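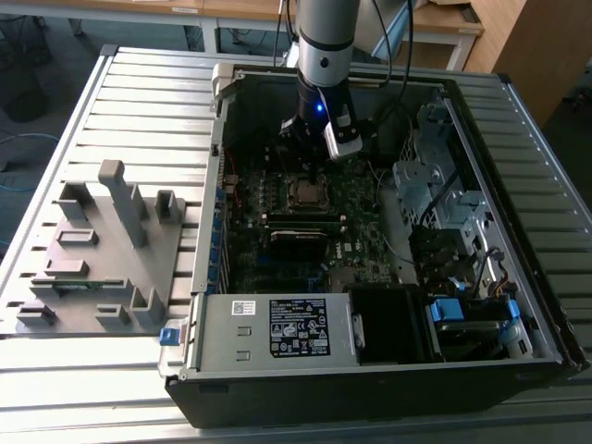
Doletano push-along grit spreader: a winter on our hill

By Azra Leka

If you live on a lane the council gritters don't reach, you'll know the feeling of looking out of the window at six in the morning and seeing everything shining. Ours is 138 metres from the front gate to the main road, all of it uphill if you're going to work, and up to now I've done it with a bucket and an old coal shovel. You fling, you slip a bit, you fling again, and you end up with great heaps of salt in one place and bare ice in the next.

So I bought the Doletano. It cost me £116 delivered, and I grumbled about that for a week (my bucket was free!), but I've had it since last January and I've got opinions now.

It comes flat in a box and you put it together yourself. The instructions are one folded sheet with tiny drawings, and I got the axle in back to front the first time. Musyoka Mollel from two doors up came over with a proper spanner and we had it standing on its wheels before the tea went cold. The spanner in the box is rubbish, by the way. Use your own.

What it's like to push

Lovely on the flat, hard work on the hill. I fill it with 10 kg of brown rock salt at a time, because any more than that and I'm leaning on it like a broken-down car. The wheels are chunky and they grip well on packed snow. On clear ice they skid, and when the wheels skid the plate underneath stops spinning and no salt comes out, so start at your own door and work outwards over the bit you've just done.

There's a lever by the handle with numbers from one to six. I keep it on 2 for a frosty night and push it up to four if there's snow on the way. Six empties the whole hopper before you've got past the bins.

Damp salt is the one real trouble. It clumps over the hole and you're stood there in the dark poking it with a stick. I keep my bags in the shed with the tops folded over and pegged, and that's mostly cured it, though I still take a stick!

I had a go with my sister's Damodance over in Marsden too, to compare. It's lighter and it folds up, and I did like the soft handle, but it throws salt right across into the flower beds and the lever slid about whenever I hit a bump. For a short path I'd probably have that one. For a lane, no.

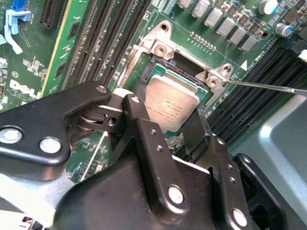 Ulham, 7/12/26

A few of you have asked how it's lasting, so I got it out this week before the first proper frost and gave it a good look over.

The hopper is fine, no cracks. The lever is stiffer than it was and needed some oil. The axle has gone rusty at both ends, which I'll put down to me, I only rinsed it when I remembered. Rinse it every time and dry it, salt gets into everything. One of the rubber feet has vanished, so it leans to the left when it's parked.

Did the whole lane last night on setting three and drove up this morning without a wobble. Musyoka has borrowed it for his steps and the bit by the postbox.

Four stars out of five from me. I'd give it the last one if they sold the rubber feet separately, and I've emailed to ask.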